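Checking Power Draw Before Adding a Countertop Appliance

Most tripped breakers in small kitchens come from two heating appliances sharing one circuit. The steps below estimate the load on a circuit with a plug-in meter and the breaker rating. The Valtix inline meter is used here, but any meter that reads watts will do.

Step 1. Find the breaker rating
Open the panel and read the number on the breaker handle. A kitchen circuit on a 15 amp breaker at 120 volts supports 1,800 watts in total. Plan for no more than 80 percent of that, or 1,440 watts, for loads that stay on for hours.

Step 2. List what shares the circuit
Switch the breaker off and test every outlet in the room with a lamp. Write down each dead outlet and what is normally plugged into it. Include outlets on the other side of shared walls.

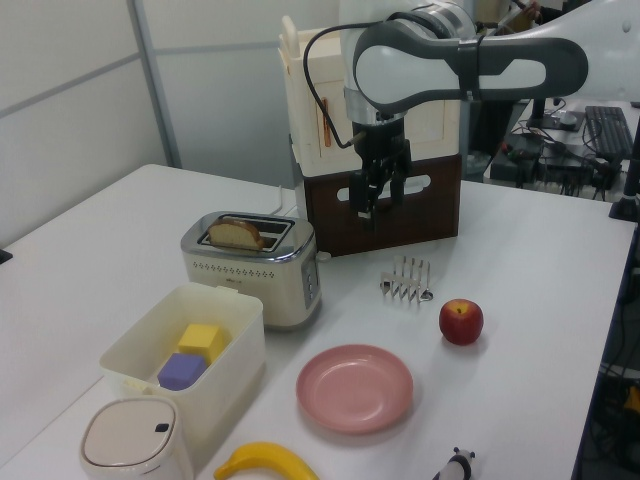
Step 3. Measure each appliance
Switch the breaker back on. Plug the meter into the wall and the appliance into the meter. Set the appliance to its highest setting and record the reading once it settles. Our test toaster read 1,226 watts and a small blender read 161 watts. Rating plates often list a higher figure — use the plate if the two disagree.
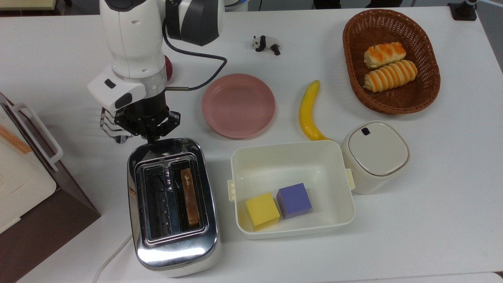 Two-slot toaster with a polished steel body.

Step 4. Add the loads
Total the appliances that may run at the same time. The two above come to 1,387 watts. Adding a kettle rated at more than 1,000 watts would overload the circuit, so it belongs on a separate one.

Step 5. Label the panel
Write the outlet locations next to the breaker number. If the outlets are warm or discolored, stop using them and call an electrician.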